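Front desk / part time – Gevisport, Kokmont location

We need someone for the evening shift starting November. Maybe two people if the right ones show up. Pay is every other week, 12 hours to start, more once you know the place.

What you'd do: check people in, answer the phone, sell day passes, fold towels, lock up. Some light cleaning. We have 700 members and most of them come after work so it gets loud.

No experience needed. Must be OK with standing, OK with kids, and able to lift a case of water. Spanish a plus. Must be 18. 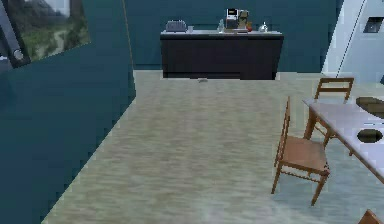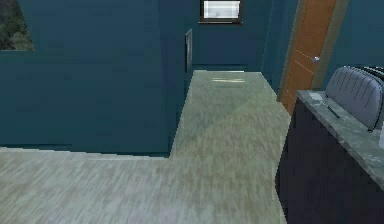
Teal walls in both.

Perks – free membership, a discount at Esteves next door (the sandwich place), and you can swap shifts as long as you tell us before noon. We use Furkumik for scheduling, takes five minutes to learn.

To apply: stop by between 2 and 6 pm with a resume, or just a sheet of paper with your name, number and wich evenings you can work. No calls please, the line is for members. Ask for the desk manager. Trial shift is paid.

Gevisport, 197 Kokmont Road, parking in back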